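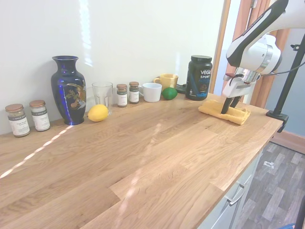 Visit report: cut-flower auction and packing hall, Gastivville

The visit took place in June, as part of the trade open morning that the Gastivville hall runs for florists and small wholesalers. Doors opened at 5.30 a.m. and the auction clock started at six. I buy for a shop that sends out hand-tied bouquets and sympathy work, so my interest was mainly in grading, water treatment and the cold chain between the hall and the van.

The hall has three receiving docks. Growers deliver on trolleys, each with a lot card giving variety, stem length, stems per bunch and cutting date. The lot card is the document to look at. Two lots of the same white spray rose came in with cutting dates a day apart and sold at the same price, which suggests that some buyers were reading only the stem length.

On the morning of the visit 179 lots were offered. The clock works downwards: the price falls until a buyer stops it. Lots cleared in a few seconds each, and visitors were asked to stay behind the rail and keep their hands off the desks. Peonies went first and went high. Carnations and statice were cheap, as they usually are at that point in the season.

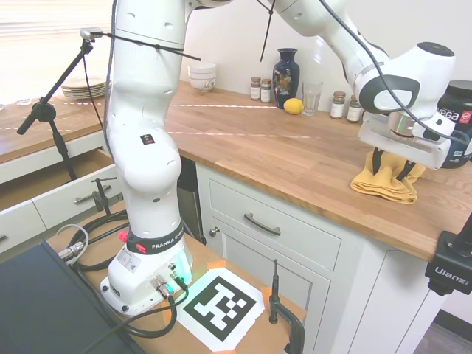
Grading is done before the clock, in a side room with a north light. Stems are checked for straightness, bud stage, leaf damage and botrytis on the outer petals. The hall uses a three-step scale, and the lowest grade is sold separately to the bunch packers. I would have liked to see bud stage written on the lot card as a number. At present it is recorded only as tight, medium or open, and the graders did not all mean the same thing by medium. One bucket of lisianthus marked tight had several flowers fully out.

Water treatment was the best-run part of the site. Buckets are washed on a short conveyor, rinsed, and refilled with dosed water. The dosing unit is a Thevar, set by a dial and checked with test strips at the start of each shift. Staff were clear that a double dose does more harm than none, particularly to gerbera, whose stems soften quickly. Gerbera are also kept in shallow water, a point many shops still get wrong.

The cold store holds 260 trolleys and was a little over half full. Roses and carnations stand at the back, nearest the fans, with tropical stock held in a separate warmer room. The door between the store and the loading bay is a strip curtain, and on a warm morning it was letting in a good deal of air — the floor was wet with condensation for some distance inside. A proper fast door is planned.

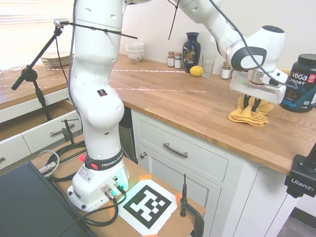 Gripper holding a crumpled yellow cloth on the countertop.

After the cold store we were taken through packing. Bunches are sleeved, banded and boxed at waist-high benches. Boxes for the Demville run are strapped twice, as that route includes a transfer between lorries. The sleeves are a perforated film sold under the name Kikimov. It lets moisture out well enough, but it tears at the fold if the bunch is pushed in from the top, and I saw several resleeved.

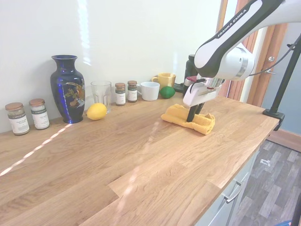 Gripper and folded cloth, with the black stand clamped to the counter.

Notes for anyone going next year. Parking is at the rear and fills before the clock starts. Wear closed shoes and a warm layer. Account forms can be handed in at the office on the day, but a new buyer cannot bid until the deposit has cleared, which took 10 days in our case. The minimum purchase is one full trolley layer, so a small shop may do better sharing with a neighbour or buying from a wholesaler at the Demville end. Tea was available in the canteen until nine.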